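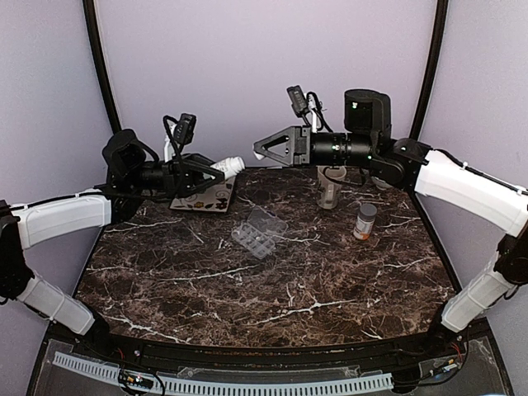 The table with the dark brown marble pattern.

Home | About us | Courses | Room hire | Prices | Contact

Search this site
Enter keywords
Go

About us

Duresby Upholstery School teaches traditional and modern upholstery to adults in Flolham and the villages nearby. We run day classes, evening classes and short weekend courses, and we have a small trade workshop that takes in chairs, stools and window seats for local customers.

The school was started by Oliwia Adamczyk, who had worked as an upholsterer for a furniture maker and wanted to teach. Her first classes were held in a hired hall on Sunday afternoons, with six students and their chairs. Everything had to be carried in and out again, including the trestles and the sewing machine. After two winters of that she took the lease on our present building in Ekpo Lane, which had been a carpet shop. It has 1,920 square feet on one floor, a wide back door for getting sofas in, and decent north light in the main room.

Bartosz Nowakowski joined when the evening classes began. He trained as a cabinet maker and looks after the frame side of things - loose joints, broken rails, missing blocks and woodworm damage. Students often arrive thinking they need new fabric and find that the chair needs gluing first. Bartosz teaches the frame repair day once a term and is in the workshop on most weekday mornings.

What we teach

Beginners start with a drop-in dining seat. It can be finished in a day and covers stripping, webbing, hessian, stuffing and a top cover. From there most people go on to a stuffover seat, then a small armchair. We teach both horsehair and foam, and we will tell you which suits the piece you have brought. A Victorian nursing chair and a 1960s lounge chair need quite different handling.

The longer course, which we call the Zita course after the first chair pattern Oliwia drew up for it, runs over three terms. It includes hand-tied springs, stitched edges, deep buttoning, piping and loose covers. Students work on their own furniture throughout. There is no exam, but you keep a workbook with samples and notes, and several past students have used theirs when setting up on their own.

Class sizes are small. The evening class tends to fill first, so please book early if that is the only time you can manage.

Tools and materials

You do not need to own any tools to begin. We lend magnetic hammers, webbing stretchers, regulators, ripping chisels and shears, and each bench has its own staple gun. If you decide to buy your own set we can tell you which items are worth spending money on. The shears are the main one.

We sell webbing, hessian, calico, wadding, twine and tacks by the amount used. Top fabric is up to you. We keep 300 sample books in the front room, and students are welcome to borrow one over a weekend to see the colours at home. Please bring it back by the following class, as other people will be waiting for it. Furnishing fabric for covers should be marked as suitable for upholstery. Curtain weights wear through quickly on a seat, and we would sooner say so before you have paid for it.

Storage

Students on a current course may leave one piece of furniture with us between classes. It must have a label with your name on it. We cannot store three-seater sofas, or anything that has been kept in a damp shed, until Bartosz has looked it over for worm.

Repairs and commissions

The trade workshop takes a limited amount of work. Send us a photograph of the piece, front and back, with rough measurements, and we will reply with an estimate. Collection can be arranged within Flolham for a small charge. The waiting list is usually longest before December, when everyone wants their dining chairs back.

Visiting

You are welcome to look round before booking. Ring first, so that one of us is free to show you the benches. There is parking behind the building, reached by the side lane, and a ramp at the back door. The 964 bus stops at the top of Ekpo Lane. The kettle is in the front room, and tea and coffee are included in the price of all classes.

Duresby Upholstery School, Ekpo Lane, Flolham | Contact us | © Duresby Upholstery School | Back to top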